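Slide 1. Title

Good morning, everybody, and thank you for coming to the early slot, which I know is a lot to ask on a Wednesday. (Wait for the door to close.) I'm going to talk for a while about the Tivari kit from Kallow, which our shop has had on trial since June, and I'd like to leave plenty of room at the end, so please do hold me to that.

Slide 2. What you get

The kit comes in 2 boxes. One is the arm with its mount, the other has the gripper, the finger sets, the controller and a folder of printed paperwork that I was very glad to have. List price is 4000, and we paid 3927 after the trade discount. Say this slowly, people always want to write it down. The Adis package is cheaper at 3116, but that's without fingers, and by the time you've bought those you are pretty much back where you started.

Slide 3. Why cloth

Most of you know me as the person who goes on and on about fabric. A box is a box wherever you put it down, bless it, but a piece of upholstery cloth has its own ideas, and that's why I asked Kallow for the toothed fingers and spent most of our trial on heavy weaves. (Ask who here handles textiles. Nod at the back row, they never raise their hands.)

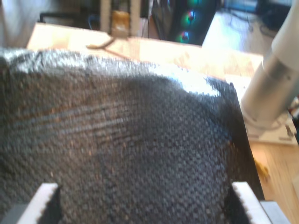

What I wanted to find out was how fussy the setup would be for somebody with ordinary patience. The first morning went to mounting and cabling, and I'll admit I read the chapter on cabling twice. After lunch we were picking. The speed setting it ships with is too brisk for cloth, in my opinion, so turn it down before you do anything else, and turn the closing force down with it.

Slide 4. What I liked

The fingers swap with one small tool, and the tool has a clip on the base so it stays put. The teaching mode is friendly, too. You move the arm by hand, press the button, move it again, and my colleagues who had never touched one were happy with it by the end of the day.

Slide 5. What I'd change

Thin linings are still a headache, and I'd keep those on the hand table for now. The help pages could use a good editor. Also, the Ansari software plug-in costs extra, and I do think that ought to be printed on the front of the quote. (Smile here, their rep is in the room.)

Slide 6. Would I buy it again?

Yes, for heavy cloth. For mixed work I'd ask for a longer trial first, and Kallow was perfectly nice about ours.

Questions now. Finger sets and the price sheet are on the side table, please put them back when you're done.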